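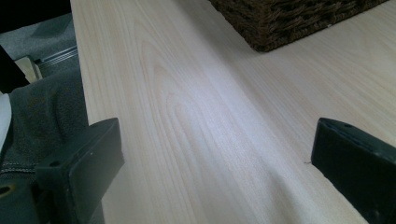 29 April 2021. Gripper handle, jaw fault. Written up by Clifford

Third day on this and I still don't buy the official story, so I am putting down what I know and what I only suspect.

The complaint: jaws close on an object, hold, and then let go by a small amount without being told to. The log says they are still closed. Hülya caught it Tuesday afternoon. I ran it again this morning with Kenza at the laptop and got it 3 times out of 200 closes. The other 197 were fine, which is what makes it such a pain.

Raltex support says "finger wear." I have the fingers in front of me. The left one has faint scuffs on its face and that's it. I have seen far worse on sets that never slipped. Ghislain likes the wear idea because we have spare fingers in the drawer and it would be a ten-minute fix. Fine, we swapped them at 10:30, ran another 200, and the slip showed up again on close 41 and close 166. Put the old ones back on after lunch. I'd like that to be the end of the wear theory but I expect to hear it again.

What I think: the position reading is taken on the motor side of the coupling, so if the coupling creeps, the log can't know. The motor stays put, the jaws move, everyone reads "closed" and goes home happy. Isabelle says the coupling screw was torqued in the last service. The service sheet has a check mark and no number next to it. A check mark is not a torque value.

Against my own theory: if the screw were loose I would expect it to get worse over a run. It doesn't, or I can't show that it does. Two slips in 200 is not much to draw a line through. Also there is no play by hand that I can feel. Kenza thinks she can feel some. We did not agree and stopped arguing about it.

Safety side, which worries me more than the slip. The hold alarm never went off. Not once in any run. Everybody has been treating a quiet alarm as proof of a good grip, and it reads the same signal as the log. Until this is sorted, no glass and nothing heavy held over feet or hands. I've taped a note to the handle.

Unit count at last power-down: 1,630 cycles. Too low for a worn anything, if you believe the counter. I mostly do.

Next:
Paint line across coupling and shaft, run again, see if the line splits. Hülya has the paint pen.
Ask Raltex where exactly the position is read. Asked already, got the brochure back.
Get the real torque number from whoever did the service, or redo it and write it down.

Ghislain wants it back in use Monday. I said no.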